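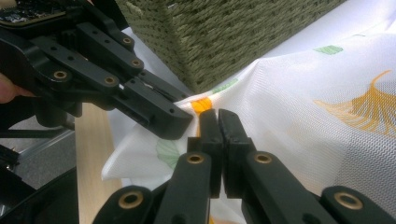
Mark Anthony Ocampo told us in the first week that we were wrong to begin with soft things. Start with cups, he said, a cup has the same shape every time you come back to it, and a bag never does. We have thought about his remark many times since then, and this report is partly an answer to him.

The question you gave us with the grant was a simple one: can a machine already do the small chores of a home or a shop, and if it cannot, how far is it? In the first period we worked on four chores. In this period, which closed in June, we kept only one of them, the drawstring bag, and we went deeper into it. A person works with two hand-held grippers on a small table, with a basket beside the bag, and the arm at Hrubý later tries to learn from what the person did. The plan was to collect 1000 good demonstrations before the end of the period. We have 508. I would like to explain the difference, and also say why we do not ask for a change in the budget.

The first reason is the material. Thin cloth and thin film fold over themselves, and the two layers look the same to the software. When the person pinches, it is easy to take both layers where only one was wanted. A person notices this in the fingers, even through a tool, and corrects it without thinking. The software does not notice. We decided to keep such corrections in the set when they are clean, and to throw away the long ones. This decision cost us many demonstrations, but Muvedness, who prepare the training, agreed that the shorter set is more useful to them.

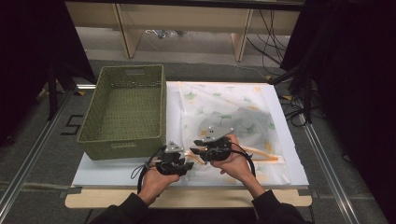

The second reason is that our people become tired. The grippers are not heavy, but the wrists stay in the air for a long time and the work is slow. After 100 attempts in one day the quality goes down, and we can see it in the data before the person says it. We now stop earlier. We also moved the difficult part, the drawstring, to the morning.

About the results I want to be careful. We ran 300 trials on the arm with the bag task cut into three steps: find the edge, lift the edge, bring the two sides together. Finding the edge works well enough that I would show it to a visitor. Lifting works when the bag is flat and fails often when it is crumpled. Bringing the sides together we cannot yet call a skill — sometimes it happens, and we do not always know why. No full run from start to finish was good enough for a customer to pay for it.

Firkier asked us whether a shop could use the system for packing clothes next year. My answer to them was no, not without a person standing near. For one step, for example opening the bag so that a worker can put the garment inside, I think a trial is possible. It would save the worker some seconds and some irritation with the plastic, and it would not be a big risk if the machine misses.

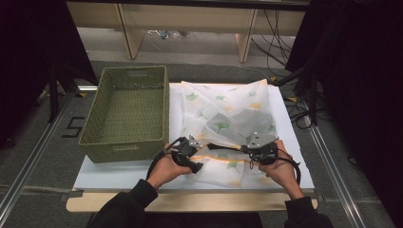 There is also the matter of speed. A person with bare hands does the whole chore while the arm is still looking for the edge. A person with the grippers is somewhere between the two, and this is an interesting measure for us, because it shows how much of the slowness comes from the tool and how much from the software. At the moment I believe most of it is the software, but I would not like to be quoted on this until the autumn measurements are finished.

For the next period we propose the following. We continue with the same bag and the same basket and add a second kind of bag without a string. We repeat the lifting step with a new fingertip from Draltent, which is softer at the end. We do not add new chores. Mark Anthony will have his cups, but only as a comparison — one week of work, no more.

The money spent is inside the plan. The part reserved for a third operator was not used and we ask to carry it over. The detailed table of costs is sent separately, together with the list of failed trials, which I recommend to read first if there is time for only one of them.

Contact the project office | © Draltent | Back to top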